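Cutting down on paper towels, week three

petronella_m
16 Jul 2019
Okay, so I finally did the thing I kept threatening to do and quit buying paper towels. We were going through a roll every 2 days (two kids, one dog, you do the math) and I was sick of it. I cut up a pile of old T-shirts and bought a bunch of cloths from the hardware place in Roltby. My whole system is clear plastic tubs – one for clean, one for gross – and so far I'm loving it!

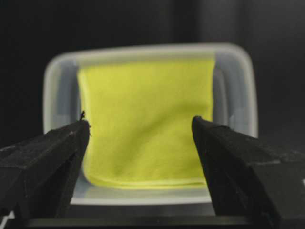
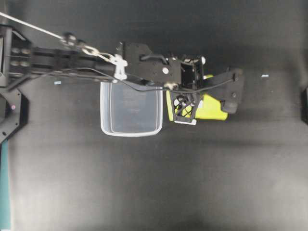
Clear plastic and dark cloth or tabletop, my favorite combo for spotting crumbs.
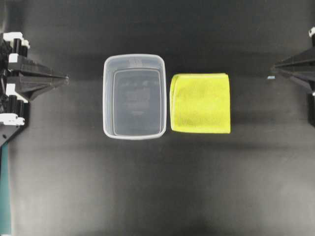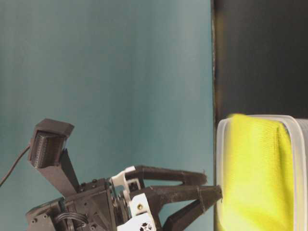
guido caputo
I tried the tub thing and gave up. Damp rags in plastic get sour overnight, at least in my kitchen. I went to a wire basket hung inside the cabinet door and the smell was gone. Do you put lids on yours?

petronella_m
No lids! And I wash every other night, hot, no softener. Softener ruins them, they just push the water around.

kosirura49
Gonna disagree on washing that often. You're saving what, a few bucks on towels, and then running a hot load for a handful of rags? I toss mine in with the bath towels once a week and they're fine.

guido caputo
Once a week with something that wiped up chicken juice? No thanks.

kosirura49
I never said chicken. Chicken gets a paper towel at my house, I still keep one roll under the sink. Lasts me 6 months.

petronella_m
Ha, okay, I caved on that one too. Bacon grease and dog puke are paper towel jobs and I'm not sorry.

camacho_st
What do you guys do for drying lettuce? That's the only thing stopping me. My salad spinner broke last September and I've been using half a roll every time.

guido caputo
Old pillowcase. Put the lettuce in, go out on the porch and swing it around. Your neighbors will talk but it works great.

camacho_st
Trying it tonight – I have a really ugly pillowcase that deserves this.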